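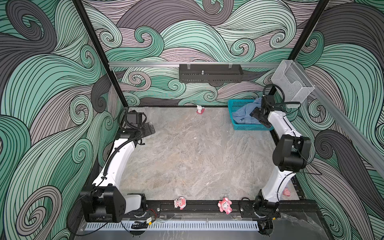
Lokham Robotics Laboratory
Handout 4: Gathering Examples for Cloth Handling

Read this handout before your first session at the cell. It covers what an example is, how to record one, and what makes us discard it. The training software is covered in the next handout.

What counts as an example

An example is one complete attempt at one task, recorded from start to finish while a person drives both arms. The recording holds the camera views, the joint positions of each arm, and the open or closed state of each gripper, all on the same clock. The learning system is given the camera views and joint positions as input and is trained to produce the motion the operator made.

An attempt with a small mistake in it is still an example if the operator corrects the mistake and finishes. Keep these. A system trained only on clean runs has never seen what to do when a fold slips out of the fingers.

The task

This unit uses one task: take the garment from the basket, lay it on the work surface, and straighten it. Folding comes later in the course and is recorded under a different task name. Do not go on to fold the garment at the end of a run, even if there is time left.

The small toys stay in the cell during recording. They may be moved between runs. If an arm knocks one over during a run, carry on and leave it where it falls. 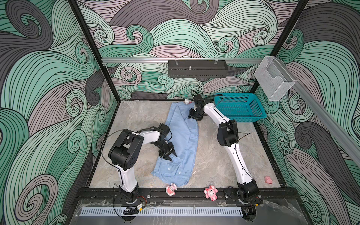

Prepared by the teaching staff, Lokham Robotics Laboratory
Last revised May 2, 2022

Before you record

Log in to Flonda, the recording program, and select the task from the menu. Type your group number in the operator field. Check that every camera view is live and that the clock in each one is advancing.

Move both arms to the rest pose. Put the garment in the basket without arranging it. We want the starting shape to differ from run to run, and people who tuck the cloth in neatly tend to tuck it the same way each time.

Keep your hands out of the cell whenever the arms are enabled. To reach in, disable the arms first and wait for the status line in Flonda to change.

During the run

Start the recording, then move. Work at a steady pace. Long pauses are a problem in this kind of data: the system sees many moments in which the right action is to do nothing, and it learns to stall. If you need to think, stop the run and begin again.

Use both arms. Hold one part of the garment down with one gripper while the other pulls, and avoid dragging the whole cloth across the surface with a single arm.

Grip a fold of cloth, with some fabric standing up between the fingers. A grip on a flat layer usually slides off. The wrist views matter most at this point, so approach at an angle that keeps the fingertips visible to the camera.

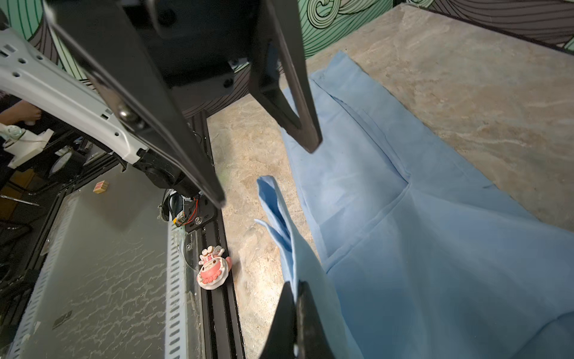 Close the gripper fully before lifting. A half-closed gripper is recorded as neither open nor closed, and Prendergast, the script that checks incoming files, will flag the run.

After the run

Return both arms to the rest pose and stop the recording. Mark the run as complete, corrected, or failed. "Corrected" means you made an error and recovered from it. "Failed" means the garment was not laid out when you stopped. Failed runs are stored separately and are not used for training in this unit.

Discard a run if:
a camera view froze or went dark
an arm stopped on a fault
the garment left the cell
someone reached in while recording was on

Numbers for this unit

The Zirulley set, which all groups share, has a target of 3000 runs. Each group contributes 53. After the last course the set was short by 239 runs, most of them discarded for frozen camera views, so please do the camera check every time.

Questions to prepare

Why would a set recorded by a single operator be easier to learn from but less useful afterward?
What would change in the recordings if the basket were always in the same spot?
Which errors can be seen in the wrist views but not from the fixed camera?

Bring written answers to the next meeting. Half a page is enough.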